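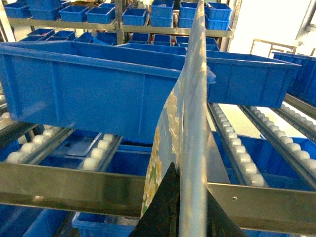
Setting Up a Gripper Cell at a Gravity-Flow Rack: Working Rules for Thin, Flexible Items

This page covers the setup and daily checks for a two-finger gripper picking or placing film-like goods at a gravity-flow rack. It follows the practice used on the Aladthorpe line and assumes the arm, controller and safety circuit are already commissioned. It does not replace the risk assessment for your cell. Where the two disagree, the risk assessment wins.

Scope

Thin, flexible items means bags, sleeves, printed sheets and similar goods that will not hold their shape when gripped at one end. Rigid cartons are covered on a separate page.

Before you start

You need:
- the current cell drawing, with rack position and bin sizes
- a feeler gauge and a steel rule
- a force gauge that reads to at least 50 N
- teach pendant access at the Sistard level 2 login or higher
- one full set of bins of the type used in production

Do not set up with substitute bins. Rim height and wall angle differ between suppliers, and a teach point that clears one rim can strike another.

Step 1. Fix the rack datum

Pick one feature on the rack and measure everything from it. The front crossbar is the usual choice. It must be bolted, level, and free of play when pushed by hand. Polished steel throws reflections back at a wrist camera, so put a matte marker on the bar at the datum point and teach to the marker. Check crossbar screws for protruding heads. A head that stands proud will catch film.

Step 2. Check the roller tracks

Run a loaded bin down every track by hand. It should start on its own and reach the stop without skewing. Replace any roller that drags. Track pitch is set at install and should not be changed to cure a sticking bin; find the bad roller.

Confirm the bin stops. A bin that rests short of its stop puts the opening outside the taught zone, and the arm has no way to tell unless a presence sensor is fitted.

Step 3. Set grip force

Start at the lowest force the gripper will hold and work up.
1. Close on a sample, with the fingers at the base of the item.
2. Lift clear of the rack and hold.
3. Move at production speed to the place position and back.
4. If the item slips, raise the force one increment and repeat.
5. Stop at the first setting with no slip, then add one increment.

Record the value on the cell sheet. Do not exceed 42 N for single-layer film. Above that figure our samples showed crease lines that failed inspection. The Orex controller will accept a higher number without a warning, so the limit has to be held by procedure.

Step 4. Teach the approach

An upright sheet gripped at the base stands well above the fingers and curves as it moves. The clearance envelope must include the item, the fingers and the sway. Measure sway with the arm moving at full speed, never from a standing sample.

Keep these rules:
- Approach from the open side of the rack. No path may cross over a roller track below rim height.
- Cap speed at 400 mm/s with an item in hand and any part of the gripper inside the rack line.
- Enter a bin vertically. Angled entry is allowed only for bins that sit tilted on the track, and the tool must then be taught to the bin angle.
- Leave 50 mm between the item and any shelf upright.

Step 5. Vision settings

Translucent film is hard on a camera. The printed part usually reads well and the plain part washes out, more so with a bright wall or window behind the rack. Train on the print. If the item has no print, fit a dark backing panel or change the light. Raising exposure makes it worse.

Bins of one color on several levels can also be confused with each other. Limit the search region to the working level and mask the shelves behind it - the mask must be redrawn whenever stock is rearranged.

Step 6. Housekeeping rules

Storage shelves behind the rack are for staging only. Stack small bins no higher than two. Nothing may overhang the shelf beam toward the robot. Bins under the crossbar stay behind the line of the bar so they cannot be struck on a low retract.

Shift checks

At start of shift, with the cell stopped:
- wipe finger pads and check for nicks
- jog to the datum marker and confirm position within 2 mm
- push each track stop by hand
- look for loose film under the rollers

If the datum check fails, run the Milošević offset routine once. If it fails again, lock out the cell and call maintenance. Do not re-teach points to match a rack that has moved.

Revision note

March: speed cap inside the rack line added to Step 4. Cells taught before this revision must be checked against it at the next planned stop.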